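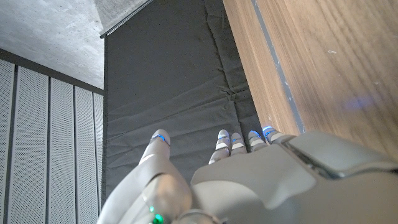 Home | Features | Interviews | Workshop Notes | About

I drove out to Trernent in October to talk about rules. Specifically, the house rules that Krisztina Antal has been writing for people who work next to robot hands, and which a few other shops have started to borrow (with her blessing, mostly). I like this stuff more than I should! We got onto lights before I'd even opened my notebook, as I'd asked if the blue rings near the fingertips, one on each finger and one on the thumb, counted as a safety signal. She gave me a look.

"Whatever a light means, write it on the wall," she said. "A new person walks in and sees blue, and they decide for themselves what blue is. One guy thinks it's on. Another guy thinks it's safe to touch. Both of them are guessing, and I don't want anyone guessing near a thumb."

So rule one on her sheet is that no light gets treated as permission. You ask the operator, out loud, and you wait for an answer out loud. A nod doesn't count. I asked if that got old after a while and she laughed and said yes, by lunch on the first day, and they still do it.

74 shares | 21 comments

The sheet itself is one page. It used to be a binder. Helmut Ostermann, her partner on the project, wrote most of the binder and is pretty cheerful about its death. "It had 30 rules in it," he told me. "I could recite maybe six. I wrote them, and I could recite six!" They spent a long week crossing things out, arguing over each one, and the rules that survived are the ones people were breaking without noticing.

My favorite is about padding. Their view is that a soft surface makes people sloppy. "You put a pad down and everyone relaxes," Helmut said. "They put a phone on it, a screwdriver, their elbow." So anything the hand works over gets the same treatment as bare metal, which means tools off, sleeves up, and someone runs a palm over the fabric for anything hiding in the creases. With the power off, please.

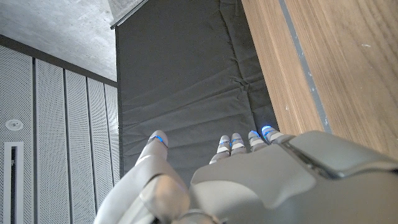 Then there's speed. Krisztina's rule is that the first run of any new motion happens at 20 percent, even if it's a tiny change, even if you only nudged one number. I pushed her a little on this (I've nudged one number myself, and I know how that feels) and she didn't budge.

"The small changes are the ones people don't check," she said. "A big change, everybody stands back and watches. A small one, somebody's already reaching in."

Where they still disagree is the log. Helmut wants every near miss written down, including the silly ones. Krisztina thinks that if you ask for everything you get nothing, and she'd like two lines a day from each person, good or bad. They've been trying it her way. He showed me a page where somebody had written "pinched glove, my fault," and she leaned over and said that "my fault" shouldn't be in there at all. Say what moved and where your fingers were. They went back and forth on that for a good ten minutes while I ate a cookie.

I asked what a small shop should copy first if it can't manage the whole page. Helmut picked the slow first run. Krisztina said to choose who holds the stop button before the power goes on, and to say that person's name. "If two people think the other one has it," she said, "you don't have a stop button."

They're redoing the page this winter, and the log question is first on the list. She's promised to send me the new version once Helmut quits adding to it.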